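Search this site
Enter keywords
Go

Speaker notes: Loading the lower rack
Kitchen practice session, Brillham
Last updated: May

Slide 1. Start with the housekeeping: the talk runs 30 minutes and questions can come at any point. Credit Indrek Vanags for the rack drawings. Handout is the two-page version, not the long one.

Slide 2. Scope. Lower rack only. Cutlery and the upper rack are in Ekua Fiadzo's part after the break. Everything here applies to domestic machines with a front door and a pull-out wire rack.

Slide 3. How the water moves. The lower spray arm turns under the rack and throws water up at an angle. A plate standing on edge gets water on both faces. A plate lying flat blocks the jets for whatever sits over it. Sketch the spray path on the board. Leave the sketch up, as slide 6 refers back to it.

Slide 4. Tines. Pull the rack all the way out before starting. Plates stand between the rows, one to a slot, eating surface toward the center of the rack. Hold the plate by its edge, upright, and lower it straight down. If it leans onto its neighbor, move it one slot over. Deep-rimmed plates usually need every second slot - say this twice, people miss it.

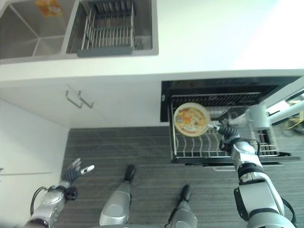 Do plates have to be rinsed under the tap before they go in?
Scraping is enough for most of them. Take off bones, peel and anything solid, and leave the thin film for the detergent. Dried egg and baked-on starch are the exceptions and should be soaked first.

Slide 5. Load order. Back of the rack first, then forward. Large plates at the sides, smaller ones in the middle. Pans go in last, face down and tilted so the base drains. Spin the spray arm by hand before closing the door. If it touches a handle, shift the pan.

Slide 6. The Quansah log. 2956 plates checked after washing, 1781 of them from racks loaded by the slide 4 method. Round the total to 3000 when speaking, but leave the exact figure on the slide. Do not read out the table. Point to the last column (marks on the rear face) and go back to the sketch.

Slide 7. Unloading. Lower rack before the upper one, so that drips from cup bases do not land on dry plates. Lift plates by the rim. Anything still damp goes on a drying rack, not in the cupboard.

Slide 8. Filter. Twist, lift, rinse, refit. Skip this slide if past 25 to the hour. Ukura has the spare filter for passing around.

Print this page
E-mail this page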